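Clisix 2 motion capture gloves: four months in

Nisha Pandey, April

I do creature animation for short films and the odd ad, mostly out of a spare bedroom in Hobart, and for years my hands were keyed one finger at a time. Anyone who has animated hands will know how that goes. You block the body in a morning and then the fingers eat the rest of the week. So when the Clisix 2 gloves dropped to $1,412 over summer I bought a pair, and I've used them nearly every working day.

Short version: I love them! They've changed how I start a shot.

The gloves are thin stretch fabric with the sensors sewn along the back of each finger, so your fingertips stay free and you can still type, scroll and hold a cup of tea. The sensor pack sits on the wrist and weighs 143 grams a side. I stopped noticing it after the first day or two. Charging is by USB-C and I get a solid working day out of them, a bit less if I leave the preview streaming over lunch (which I do, constantly).

Calibration is quick. Flat hand, fist, each finger to the thumb, done. If you take the gloves off and put them back on you need to do it again, and I'd love a way to save a profile that survives that. 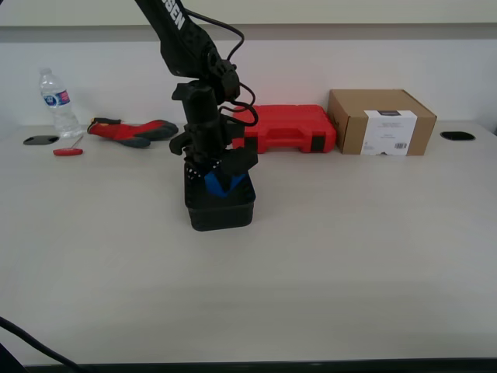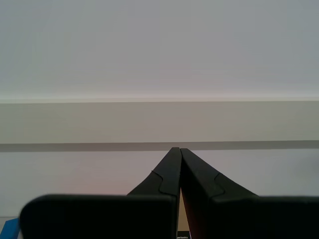 The film I've been testing them on is Woldegiorgis, an eleven-minute fantasy about a lighthouse and the thing that lives under it, directed by Menaka Pramanik. The creature has 34 joints in each hand, far more than I do, so the gloves drive the main curl and spread and I layer the extra knuckles on top. For the close-up where it picks up a child's lost tooth, I wanted two fingers coming up from below and leaning in until the tips nearly touch, like the black gripper fingers in the second photo. I acted it maybe a dozen times in front of the monitor and the take we kept needed hardly any cleanup. The slight wobble before contact is mine, straight off the glove. I would never have keyed that by hand, and Menaka picked it out as her favourite moment in the animatic.

Thumbs are the weak spot. When the thumb crosses the palm the solver can get confused and pop it out sideways for a few frames. Lustance, the capture software that comes with the gloves, has a smoothing brush that fixes most of it, though if you're heavy-handed you'll lose the crispness of the whole take. Go gently and scrub back and forth.

Exporting to my rigs was painless once I'd set up the joint mapping. The Ukelum plug-in handles retargeting live, so I can see the creature's hands moving while I perform, and that's the bit that still makes me grin. I've caught myself just waving at it.

Other grumbles: the small size runs big, the carry case is flimsy, and the grey fabric shows every mark. Hand wash only, with the sensor packs off. Get the spare liners if you run warm, I went through mine in February.

Menaka has borrowed the gloves twice now and is pricing up her own pair.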